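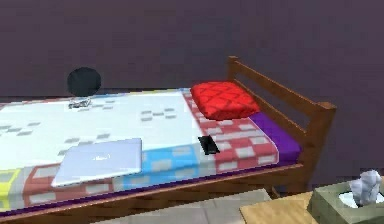

Nodero was a small hill kingdom of the ancient world, ruled from the walled town of Prata. It lasted under a single royal house for most of its history. Known mainly from its king list, a few carved stones and the complaints of its neighbors.

The kingdom is best remembered for the long reign of its sixth ruler, usually called the River King. His personal name was cut off the stones by a later ruler and hasn't been recovered. He held the throne for 36 years, longer than any other ruler on the list.

Origins

The first rulers were probably war leaders chosen by the hill clans. By the time of the third, the job passed from father to son. The king list gives the founder a reign of 20 years, but round numbers like that show up a lot in the early part of the list and most readers don't trust them. The later entries are better. They give reigns to the season, and in some cases the month of the burial.

Prata was a market before it was a capital. Two roads met there, one coming down from the copper hills and the other following the river. The royal house took over the market toll very early, and it stayed the main income of the crown until the end.

The River King

Came to the throne as a boy of 10 after his father died on campaign. His mother's family governed for him at first. They filled the court with their own relatives, and the inscriptions from these years name the uncle's office before the king's, which was unusual. The arrangement ended when the king came of age and sent the uncle to govern the northern border. No violence is recorded. The uncle's office is missing from every later stone.

Once he ruled alone the king did the following, more or less in this order: fixed the weight of the copper ingot, moved the grain stores inside the walls, and took the lower valley from the clans who had held it. The valley war took up the middle of the reign. It started over fishing rights. There were 3 campaigns, the second a bad defeat, and the lower river was only secured after the third, when the clans there agreed to send a yearly gift of horses and hides to Prata.

His name comes from the canal. It ran from the river bend to the fields south of the capital and was dug by farmers who owed labor to the crown instead of grain. Parts of it silted up within a few generations. The upper section stayed in use much longer, and later rulers kept claiming to have repaired it, sometimes in exactly the same words.

Government

The king was judge, war leader and chief priest. Below him were the keepers of the gates, the grain and the herds. These posts were suposed to be held for life, but under the River King they changed hands often, and several keepers seem to have been removed after bad harvests. Each clan also kept one son at court. Half honor, half hostage.

Taxes were paid in grain, copper or work. Traders paid the toll at Prata on the way in and again on the way out, a regular grievance. One neighboring court wrote that a sack of salt going through Nodero arrived as a handful.

Religion

The royal cult centered on the river and on the kings ancestors. Offerings were made at the start of the floods, in June by the modern calendar. The king had to walk to the bank on foot, without weapons, and pour the first cup himself. If he was away at war his heir could stand in. Local clans kept their own hill shrines and the crown mostly left them alone.

Succession and decline

The River King outlived his eldest son. On his death the throne went to a grandson, and two younger sons disputed it. The fighting that followed lasted about ten months and ruined the lower valley, which stopped sending its horses. The grandson won. It was he, or possibly his own heir, who had the old king's name removed. The reason is not known.

Four more rulers are listed after him, all with short reigns. The copper hills were lost under the second of these. With the toll shrinking, the last king accepted the protection of a stronger neighbor to the east and the list stops there. Prata went on as a market town with no court.

Sources

The king list survives in two copies, which disagree on the order of the second and third rulers. The Trevthorpe copy is the fuller one and the usual basis for modern accounts. The Pikevell copy is damaged at the top, but keeps the entries on the canal and the grain stores. Other evidence comes from boundary stones in the lower valley and toll tallies found near the west gate of Prata. No portrait of any ruler of Nodero has been identified.

See also: Prata (ancient town); Hill clans; Copper ingot; Canal building in the ancient world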